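In defence of the bare surface

Grey. I know. Everyone's sick of grey. Grey kitchens, grey sofas, grey front doors all the way down our road in Grornthorpe, and every magazine telling us it's over now and we should all be painting things the colour of mustard. Fine. Paint away. I want to talk about something else – leaving a surface alone once you've got one.

Started with my desk. Or the desk I thought I had. Emília Jelínek came round in January to borrow a sleeping bag and asked where I worked, and I pointed, and she said "where?" Fair question. Post, chargers, two mugs, a box of Christmas cards for a Christmas already gone, a bowl for keys that had no keys in it. I'd been doing my invoices on the ironing board for weeks. Hadn't struck me as odd.

So I cleared it. Took an evening. And then the thing happened that always happens, which is that inside a day there was a jumper on it. Then a parcel on the jumper. A flat clear space in a house is treated like a car park. People drive round looking for one.

The shops make it worse, obviously. I went into Caswood for a plain tray and came out past a whole aisle of things whose only job is to sit on top of other things. Little wooden houses. A bead string, £15, "for styling". Styling what? The table was already a table. It had one job and you've put a string of beads on it.

My sister-in-law says a bare top looks like you've just moved in, or you're about to move out. Hanna Hutsuliak, next door, goes further and says it looks sad, like a waiting room. I've thought about this more than I should and I think they're both wrong. A waiting room is never bare. A waiting room has leaflets.

What a clear surface does have is itself. You don't notice the stuff a thing is made of until there's nothing parked on it. Flecks. A bit where the colour goes darker. Marks you could probably get rid of and probably won't. I've come to like marks. A pale little scuff bothers me a lot less than a candle I'm not allowed to light.

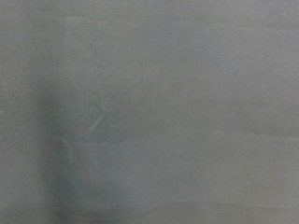
Grey, speckled, one faint curved mark. Staying as it is.

And light, which I'd forgotten about completely. Shadows need somewhere to land. Put six ornaments down and all you get is six small muddles, where one soft dark patch on plain grey can be worth looking at while the kettle boils. Cheaper than the beads too.

I'm not saying live like a monk. My kitchen worktop is a disgrace and will stay that way, becuase people cook on it. The hall shelf is a lost cause. Bookcases should be full, stuffed, falling over if they like. I just think every home ought to have one flat thing with nothing on it, and somebody willing to be a bit rude about keeping it so. In ours that's me. The jumper went on the stairs. The parcel went back on its owners bed, unopened, and is still there as far as I know.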